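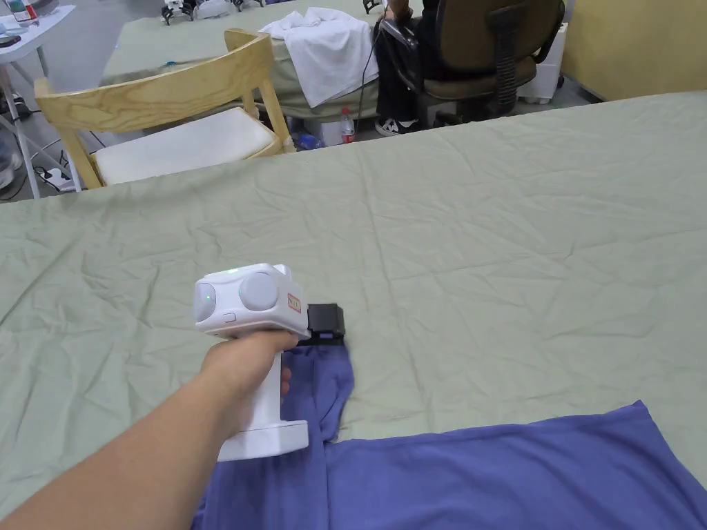

*Blue-violet garment on one of the covered tables, March.*

Progress report to the Texier fund, second period
Prepared by Clotilde Roussel for the Redum workroom

Dear Ms Huet,

Please find below our report for the second period. I have followed the order of your form, but I put the tables first, as you asked about them in your last letter.

## 1. The tables and their covers

In the first period we handled the garments on the bare table tops. Thin fabrics slid away while we tried to lay them flat, and a folded edge did not stay where we put it. With the first part of your grant we bought covers for all the tables of the workroom. The cloth holds the garment a little, so a sleeve that is laid straight stays straight for the time we need.

The covers do wrinkle. Armelle Guérin proposed to pull them tight every morning before 9 and again after lunch, and this is now written in the daily list. We tried to sew elastic in the corners of one cover. It came loose in the first wash, and we did not continue with it.

## 2. Laying flat and folding

The garments arrive from Maner in bags, in the state in which people gave them. Each one is taken out, shaken, spread on a table and checked for stains, holes and open seams. After this it is folded, or it goes to the mending shelf.

During this period we received 1,647 garments and finished nearly 1,000. The difference is larger than we planned. The main reason is soft cloth without much shape, which bunches up when it is lifted from one point only. It must be laid out a second time, and sometimes a third. For these pieces we now work from two points: one end is fixed or held, and the cloth is drawn out from the other side. It is slower for the first garment of the day and then it becomes a habit.
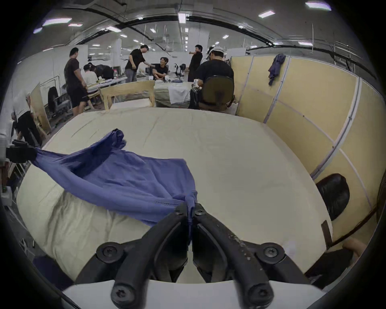 Charito Ambrosio finds that the second point should be chosen by the seam and should never be taken in the middle of the cloth, and would like this to be the rule for everybody. In Charito's words, "if you take it in the middle, you make one fold to remove another." We have discussed it on two occasions. Armelle prefers to leave the choice open for pieces which are already badly creased. For the next period we will try Charito's way with the trousers and shirts only, and compare.

Rasha Tarawneh has also rewritten the checking sheet. The old one had a single box for "damage". The new one separates stain, hole, seam and fastening, and the mending shelf can be sorted from it directly. Of the garments checked in the last week with the new sheet, 34 went to mending, mostly for open seams at the pocket or the hem.

## 3. The room

The partition panels stay where they were. We asked Ranen for a quotation to add hooks on them and it was higher than the line in the budget, so we have not ordered. The money (see annex B) is still on the account and we ask your permission to use it for a second set of covers. At present, when the covers are in the wash, we lose most of Monday.

The round table top is good for spreading a piece in the diagonal, and two people can reach it from different sides without exchanging places. The disadvantage is that the long garments hang over the rim at one end, and the weight pulls the rest with it. For coats and long dresses we keep to the large table.

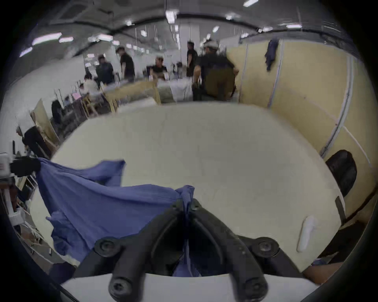

## 4. Next period

- Finish the remaining garments of this delivery before we accept a new one from Maner.
- Try the folding by the seam, as described in point 2.
- Order the second set of covers, if you agree to the change.
- Shorten the morning preparation, which now takes 30 minutes.

The expenses are in annex A. The invoice for the thread and needles is missing; the shop has promised a copy and I will send it separately.

With kind regards,
Clotilde Roussel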